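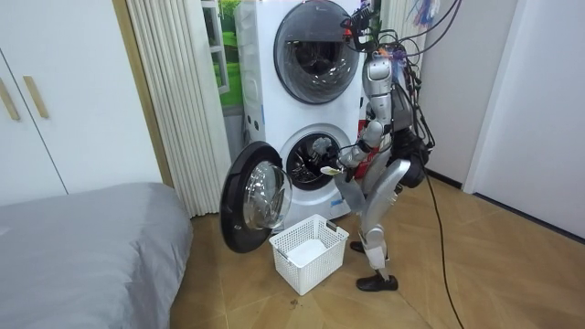 Getting small stuff out of a front loader without losing half of it. Socks, washcloths, baby things, those little cotton bags. I do a small load most days and for years I'd be one sock short at the folding stage. So, how I do it now. Door first. Swing it all the way open, as far as the hinge goes, like on the lower machine in the photo, so you can get right in front of the drum and not reach around the glass. Half-open door = things drop behind it. Bend your knees too, the bottom machine in a stack is low and your back will notice.

What you need

A basket or a tub, wide one
A dry washcloth
Flashlight or phone light
One mesh bag, zippered (mine is a Nanico, any will do)
A clip or safety pin for strays

Step 1. Wait for the click

Let the machine finish. Really finish. Mine takes up to 2 minutes to unlock after it stops and yanking the handle does nothing except loosen the handle. Ask me how I know. Go find the basket in the meantime.

Step 2. Basket goes under the door opening

Right up against the machine. Not next to you, not on the other side of the hall. Small things fall straight down when you pull out a clump and you want them to land in something. If the open door is in the way, push the basket in from the hinge-free side.

Step 3. Big pieces first, but slowly

Towels, sheets, pants. Hold each one over the basket and shake it once before you move it. Fitted sheets are the worst, they eat socks. Run your hand into all four corners. Pillowcases same thing, turn inside out. My neighbor Genalyn Dizon found a whole bib in a duvet cover she'd already put away, in November, and the bib was from summer.

Step 4. Small pieces one at a time

Pick them out singly and look at each one. Slow, yes. But you catch the stain that didn't come out before it goes in the dryer and sets for good. Stain still there, toss it in a bowl with cold water and a little soap, deal with it later. Everything else gets a flick and goes in the basket. Flick the socks from the toe end so they open up, they dry way faster than in a ball.

Step 5. The roof of the drum

This is the one people skip. After a fast spin, thin wet stuff sticks to the metal and stays there, sometimes right at the top where you can't see it standing up. Get the light out. Spin the drum by hand one full turn and watch. Anything stuck will come around to you. Then feel along the back wall with your flat hand.

Step 6. The rubber seal

If your washer has the folded rubber ring around the opening, pull the fold back gently with your fingers and go all the way round. Bottom part collects the most. Things I have taken out of mine: baby sock, hair ties, a coin, a lot of grey fluff, a Bevier button that I'd already replaced. Wipe the fold with the dry washcloth while you're in there. Same with the glass, lint sits on the lower curve of it.

Don't use anything sharp to dig things out. Fingers only. A torn seal leaks and its not a cheap part.

Step 7. Sort before the dryer

Stacked machines are great because the dryer is right there, and terrible because you just throw everything straight up into it. Stop. Check the dryer is empty first, including the lint screen. Then small things in the mesh bag, fill it half way, zip it, bag goes in with the rest. If you stuff it full the middle comes out damp. Anything that shrinks goes on the rack instead.

Step 8. Leave the washer door open

An hour at least. Overnight is better, if you don't have a toddler or a cat. Stops the smell.

Strays

Odd socks get clipped to the side of the basket, not put in a drawer. Drawer = gone forever. Next load you check the clip before you fold. Maja Sowa on the Evangelista street list uses a jar on top of the dryer, also works but mine kept getting knoked off.

Some quick ones that came up

Mesh bag in the wash as well? Sure, for the tiniest things. They come out a bit more wrinkled.

Top loader? Steps 3 and 4 the same, skip the seal. Look under the rim.

Static, everything clinging to the fleece? Take the fleece out early and hang it. Small stuff lets go once it's cooled off.

Next up is the folding part, once I've got my table back.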